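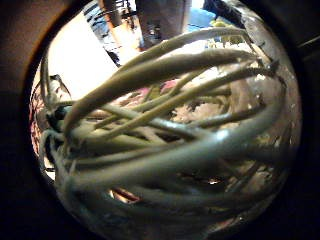 ## Keeping Cell 7 running: cables first, everything else after

Andri Ammann has looked after the same robot cell at Sukholm for most of its working life. It picks molded housings off a conveyor, turns them over and loads them into a test fixture made by Mirier. On a normal shift it handles 1,762 housings. We spoke on a Thursday morning, while the cell was down for a cable change.

The first thing he wanted to talk about was cable length.

"People order too much," he said. "Then they have a big coil on the floor and they push it in behind the cabinet. When something fails, you have to pull all of it out to find one bad spot."

The cell was delivered with a cable set made to suit several base positions. Ammann kept the original set for the first year, then measured the route himself and ordered shorter ones from Kingi. The spare length that remains is coiled by hand in wide loops and tied where the loops come together.

"I don't make the coil tight. Gray-green jacket like this will take a bend, but it remembers it. If you wind it small, it fights you when you lay it in the tray."

He ties by hand and leaves the ties loose enough to slide a finger under. Anything pulled down hard gets cut off and done again. He has found crushed jackets under ties on two other cells, both put on by contractors who were in a hurry to leave.

### What wears out

The arm itself gives him little trouble. Most of his stops come from the stretch of cable between the wrist and the elbow, where every turn of the housing puts a twist into the bundle.

"It starts as a fault that goes away. The gripper reports open when it is closed, you reset it, and it runs for three days. The operators stop writing it down. By the time I hear of it, they have reset it 100 times."

He now asks them to note the arm position at each fault. If it is the same position twice, he goes to the cable before he looks at the sensor or the program. Last February he did it the other way around and swapped two sensors that had nothing wrong with them.

### Changing a cable

With the power locked out and the air bled off, Ammann labels both ends of the old cable before he unplugs anything. He lays the new one beside it for the full length and compares them. Then he clamps from the wrist down toward the base, leaving slack at each joint, and moves the arm slowly through its whole range before he closes the clamps for good.

"You have to go to the ends. Not only the positions in the program. One day somebody jogs it by hand into a corner, and that is where it pulls."

The full job takes him 103 minutes when he has the parts. He keeps one complete set on the shelf and a second on order. The supplier at Tivgate, where the arm goes for gearbox work, wanted to sell him a maintenance plan that included cables. He turned it down.

"They would come once a year. I look every week."

The weekly look is short. He wipes down the jackets with a dry cloth, feels along the underside for flat spots and checks the connectors for play. Old cables are cut in half before they go in the scrap bin, a habit from a previous job where a bad one found its way back onto the shelf and was installed a second time.

By eleven he had the new cable in place and was jogging the arm toward the far corner of the guard. The upper clamp needed another inch of slack, so he opened it and started again from there.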